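Fundación Sterkness
Enero de 2018

1/ Abrimos hilo sobre el riego doméstico en periodo de sequía. La Fundación recuerda que las restricciones municipales siguen vigentes hasta marzo.

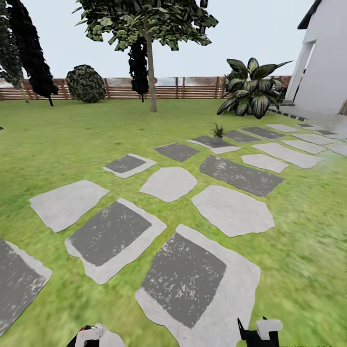

2/ El césped es el mayor consumidor de agua de un jardín familiar. Se recomienda reducir su superficie de forma gradual. Un camino de losas irregulares, colocadas con separación sobre la hierba, permite el paso y resta metros al riego.

214 compartidos · 31 comentarios

3/ Las superficies duras no deben limpiarse con manguera. Basta el barrido en seco.

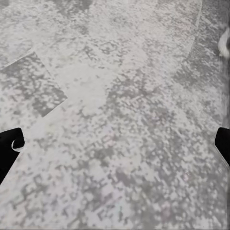

Superficie moteada en gris y blanco.

4/ El programa Gralto ofrece asesoramiento gratuito a 205 hogares. Las solicitudes se tramitan por orden de llegada.
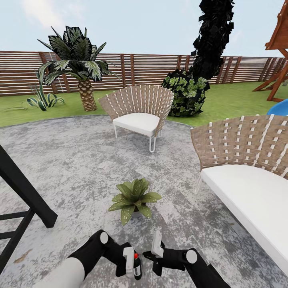 5/ El riego por maceta exige menos agua que el de parterre, siempre que se compruebe antes la humedad del sustrato. Una planta pequeña de hoja ancha, situada en el centro de un patio de hormigón, puede atenderse con regadera. Se aconseja regar al anochecer.

6/ Cada hogar adherido podrá solicitar 2 depósitos de recogida de lluvia. El plazo se cerrará al agotarse las existencias. 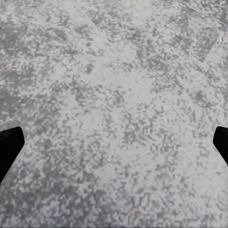
Afroza Talukder: ¿Pueden pedir los depósitos las comunidades de vecinos, o solo las viviendas unifamiliares?

7/ Las comunidades pueden solicitarlos a través de su administrador, con el mismo formulario.

98 compartidos · 12 comentarios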